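Wuvbridge Community Hall
House and Supplies Group
Minutes of the November meeting

Present: Ermira Golob (chair), Siyabonga Pretorius, Fatemeh Mousavi, Esperanza Abernathy
Apologies: Thandeka Msimang

The meeting opened at 6:40 p.m.

1. Minutes of the previous meeting
Approved with one correction. Under item 4, the amount set aside for floor care should read $900.

2. Storage closet
Ms. Mousavi reported that the closet beside the main room has been cleared and the shelving moved to the back wall. The old cardboard boxes have gone to recycling. Two quotations for a new door were received, from Kristiansen at $1,460 and from Pandent at a higher figure that did not include fitting. The group agreed to accept the Kristiansen quotation. Mr. Pretorius will place the order.

3. Floor
The wood floor in the main room is due for refinishing. Mr. Pretorius noted that the full cost may reach $4,000 and asked that the work be held over until the spring. Agreed. In the meantime, felt pads are to be fitted to all chairs.

4. Plastic baskets
The group discussed the slotted plastic baskets used for sorting craft and kitchen supplies. Users have been returning them to different places, and small items have been mixed. Ms. Abernathy proposed sorting by color – red for craft supplies, blue for kitchen linens, black for tools and hardware. The small red-orange size would be kept for pens and tape.
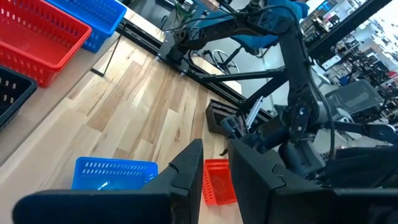 Ms. Golob asked whether labels would also be needed. Ms. Abernathy thought a single printed list inside the closet door would be enough, and this was agreed. Baskets are not to be left on the floor at the end of a session. Any further baskets will be bought from Givar, where the group has an account with a balance of $436.

Action: Ms. Abernathy to print the list. Ms. Mousavi to inform all user groups.

5. Other business
Ms. Msimang had asked in writing for a second key to the closet. Approved.

The meeting closed at 7:35 p.m.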